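Kids' Pull-On Denim Shorts, Basketball Print
Item 3567
$22
Sold by Motthorpe

I started making room for these in April, when every mom who came by my table wanted jean shorts her kid could pull on alone. No zipper fights, no button that pops off in the wash – just an elastic waist and off they go. I've been selling kids' clothes under the Motthorpe name for a while now, and this is the pair I keep reordering.

The denim is a medium blue with a soft, washed look (I'm not a fan of stiff dark jeans on little kids, they walk like cowboys). I get it from Kermani, and it's the same cloth we used for the Jument overalls, so if you liked those you know how it feels. Hems are cuffed, and the stitching is a golden tan that shows up nicely against the blue.

Sizes: 4 is what I have the most of. The other sizes come and go, so check the drop-down before you get your heart set on one. They run a little roomy. If your kid is between sizes I'd take the smaller one.

Washing: cold water, inside out, please! The print lasts a lot longer that way. Hang them up if you can. I do put mine in the dryer on low and they've been okay, but skip the iron on the printed leg.

The back is my favorite side – two patch pockets, the faded spots, and a basketball player with spiky red-orange hair running down one leg.
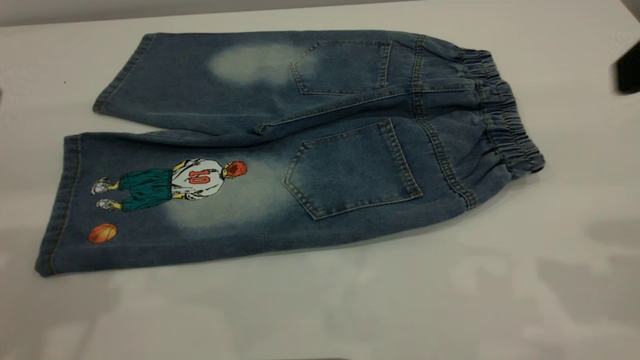 Gidance wrote in to say the pockets are deep enough for a granola bar and a few rocks, and that the waist still had plenty of stretch after a whole summer of day camp, though a drawstring would be a nice extra for skinny kids. I've passed the drawstring idea along, and I'd love to have it on the next batch.

Exchanges are fine within 22 days with the tags on. Just put the item number in your note so I can find your order.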